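The Inside of the Coat: On Linings, Mending and the Public Laundry Table

By Csaba Farkas
2025-11-28

Textile policy in this region has, for most of the past decade, been a policy of tonnage. Councils report the weight of clothing diverted from landfill, charities report the weight received, and sorting contractors are paid by the weight processed. The measure is convenient and has the merit of being comparable from one year to the next. It is also poorly suited to the question that ought to come first, namely whether a garment is fit to be worn again and what work would be required to make it so.

I write in support of a modest change. Where garments are accepted for reuse, they should be opened, turned and examined on the inside before any decision is made about their future. At present most are judged by their outer fabric alone, in a matter of seconds, by a sorter standing at a table with a full bin on either side. The lining, the facings, the pocket bags and the seam allowances are seldom looked at. These are the parts in which the quality of a garment is most readily established, and the parts in which most repairable faults are found.

The Savville reuse depot has kept a record of this kind of inspection since February. Of 814 garments set aside as unsuitable for sale and then reopened for a second assessment, almost 60 per cent were found to have a single fault, and that fault was most often internal: a lining parted from its hem, a torn pocket bag, a waistband facing that had come adrift. The outer cloth in these cases was sound. Under the ordinary procedure every one of them would have been baled for rag.

The objection usually raised is one of time. A sorter working to the standard rate has 18 seconds to consider each item. Inspection of the interior, carried out properly, takes 90. Multiplied across a depot's yearly intake, the difference represents a real cost in wages, and those who administer budgets are right to raise it. The calculation as commonly presented, however, records the expense of looking and omits the value of what is found. A lined jacket in sound condition will sell for many times the price of its weight in wiping cloth, and a parted hem can be closed by a competent mender before morning tea.

There is a second objection, less often stated, which is that the inside of a garment does not matter to the purchaser. I do not believe this can be sustained. Makers have long gone to trouble over surfaces that the street does not see. A plain grey outer cloth will be given a patterned interior, a contrast binding or a coloured stripe, and the person who wears it knows that it is there.

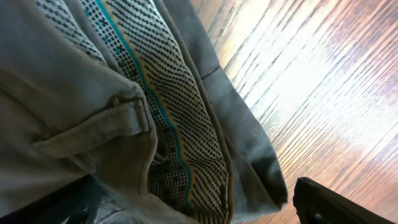 Photo: Csaba Farkas

The contrast is a familiar one to anybody who has spent time at a sorting table. Soft, muted grey cloth gives way to a cream band closely worked with small black dashes and dots, and a line of teal runs along it with a mustard-coloured line close at its side. A garment folded with its grey side outward offers a sorter none of this. It goes into the grey pile, and the grey pile is large.

I do not suggest that decoration is proof of sound construction. A handsome lining may be badly set, and a plain one may outlast the cloth around it. The sorter's eye should rest on the stitching: whether it is even, whether the allowance is generous enough to be let out, and whether a patterned piece has been cut so that its stripes run true. The interior bears the evidence of alteration as well. A second row of needle holes beside a seam will indicate that a garment has been taken in, and it may therefore be let out again. These observations call for no specialized equipment. They call for a clear table, a good light and permission to stop.

Permission is the difficulty. Under the intake procedure devised by Vass, the consultancy retained to advise a number of municipal depots, items are to be handled once and graded on outward appearance into one of four streams. The procedure is orderly and was adopted in good faith. Its effect has been to discourage precisely the judgment that experienced sorters bring to the work. A person who has spent years among coats and trousers can feel through the cloth that a lining has twisted or a pocket has been resewn. The form has no box in which to record it.

The proposed move to Pliltotix, the inventory system under consideration for the coming financial year, offers an opportunity to correct this. The system as demonstrated provides fields for colour, size, fibre and outward condition. A further field for interior condition, with a short note where repair is recommended, could be added at little cost before the contract is settled. It would be considerably more expensive to add afterward, and I would urge that the matter be raised at the next round of submissions.

Training should accompany it. The repair room at Fallen, which takes in work from three neighbouring towns, already teaches its menders to begin every job by turning the garment fully inside out and smoothing it flat, sleeves or legs included, before a needle is threaded. The habit could be taught to intake staff in an afternoon. It would also help to settle a recurring complaint from the menders themselves, who report that garments arrive marked for one fault and prove on opening to have another.

Households have a part in this as well. Donors are asked to wash and fold what they give, and most do so with care. They might reasonably be asked to do one thing more. A note pinned to the garment, stating that the lining has come away at the left cuff or that the inside pocket has a hole, would spare the depot a good deal of searching. Many people hesitate to disclose a fault for fear that the item will be refused. Depots should make plain in their published guidance that a disclosed fault is welcome – and that an undisclosed one is the more likely to send a good coat to the baler.

Tonnage need not be abandoned. It remains useful for the planning of trucks and floor space, and no sensible administrator would do without it. It should, however, be published beside a second figure, the number of garments returned to wear, with those repaired on the premises listed separately. Savville is already in a position to supply that figure. The remaining depots could do so within a year of changing their intake form, and I would ask that they be directed to begin.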